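Home Workshop Features Reviews Archive Subscribe

The Second Life of the Office Tower

By Adeel Talpur

8 min read

Offices replace their desktop computers on a schedule that has little to do with the condition of the machines. A lease runs out, a support contract lapses, and a row of black towers goes onto a pallet. Most of them still start. What happens next depends on how long it takes a bench technician to open one, judge it and put it back together, and on what that time costs.

Trirketti, a refurbisher that handles business desktops in batches of 80, allows 15 minutes per machine for the first inspection. The figure covers opening, a visual check, removal of the processor cooler, cleaning of the old thermal compound and a decision. Repairs are booked separately. A tower that needs more than a cooler service and a new drive is normally broken for parts.

The first step is to lay the case flat with the open side up. Power supply screws, drive latches and memory clips can then be reached without holding anything against gravity, and a dropped screw lands on the board where it can be found, instead of somewhere under the bench.

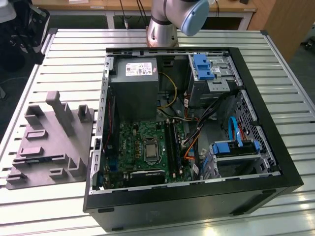

The order of work matters more than the tools. Mains lead out first, then the power button held down for five seconds to drain what remains in the supply. Side panel off. Dust out with low-pressure air, with each fan blocked so that it can't spin. Only then does the technician touch a connector.

Business towers reward this kind of routine. Their makers expected them to be serviced by people in a hurry, and colored the parts meant to be moved by hand. On many models a drive comes out on a plastic caddy with no screwdriver involved, and the optical drive is released by a single latch. The same generation of home computer often hides its drive behind four screws, two of them facing the wrong way.

The cooler is the slow part. Thermal compound that has spent years between a processor and a heatsink stiffens, and a straight pull can lift the processor out of its socket on some older designs. The usual advice is to run the machine for a few minutes before stripping it, then turn the heatsink slightly in each direction before lifting. Trirketti's bench sheet adds one line in capitals: do not lever against the board.

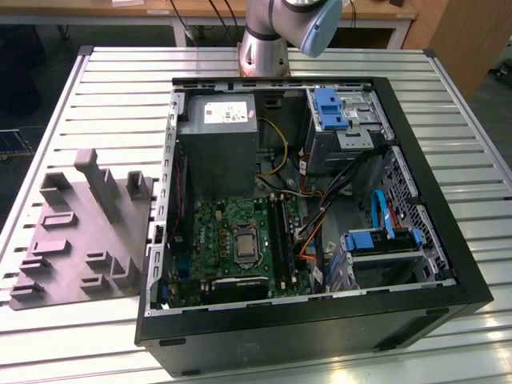 Once the cooler is off, the metal lid of the processor is wiped with isopropyl alcohol and a lint-free cloth, working from the outside edge toward the center so that residue isn't pushed into the socket. The marking on the lid is read and entered in the log. Memory is checked next. Both clips should close fully on each module, and a module that sits a hair proud at one end accounts for a good share of the machines that arrive labeled dead.

Cables get less attention than they should. A data cable with a sharp fold may work at inspection and fail a month later. Prullus, which buys graded machines from several refurbishers and sells them to schools, rejects any tower in which a cable rests on a fan or has been pinched by the side panel. It logged 1,000 returned machines before writing that rule and found cabling behind more of the returns than any single component.

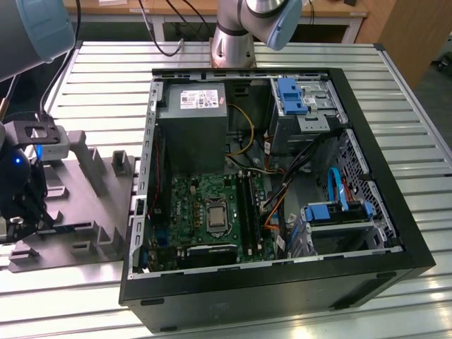
Loom routing is mostly a matter of leaving slack where a hand has to go. Power wiring should reach the board without crossing the processor area, and the data cable to the hard drive should leave its connector in an open curve. The blue SATA cable here rises out of the drive bay in a loop of that kind, which is a better shape for it than a tight fold against the metal. The bundle coming down from the drive cage takes the diagonal route across the middle of the case. It is acceptable for inspection, although a technician preparing the machine for sale would normally tie it back toward the drive side before closing up.

With the wiring sorted, the board itself can be examined. Capacitors near the socket are checked for domed tops and for crust at the base. Mounting holes are checked for cracks running into the surrounding traces, a sign that a heatsink was once overtightened. Socket contacts are inspected only if the machine has failed to start, as every removal of the processor is another chance to damage something that was working. 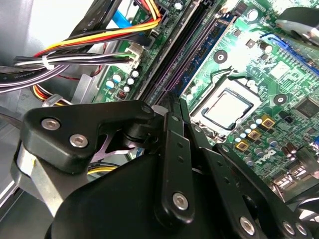
Altıntaş takes a harder line on the board check and would skip it altogether on any tower that starts cleanly, on the grounds that a visual inspection finds old cosmetic marks far more often than it finds faults, and that the minutes are better spent on a longer load test.

There is something to that. Granance, a grading scheme used by a number of resellers, gives no credit for a visual board check but does require a load test with logged temperatures. Trirketti does both and accepts the lower throughput.

Reassembly runs in reverse. A pea-sized dot of fresh compound goes at the center of the lid, and the cooler screws are tightened in a cross pattern, half a turn at a time. The fan lead is connected before the drive bay is closed, while there is still room for fingers. The panel stays off for the first start so that the fans can be watched, and goes back on for the load test, when airflow through the closed case is part of what is being measured.

Machines that pass get a new drive, a wiped firmware configuration and a grade label on the rear panel. Those that fail give up their memory, processor and power supply, which are tested and shelved separately. The bare case is sent for metal recovery with the plastic latches removed and bagged as spares.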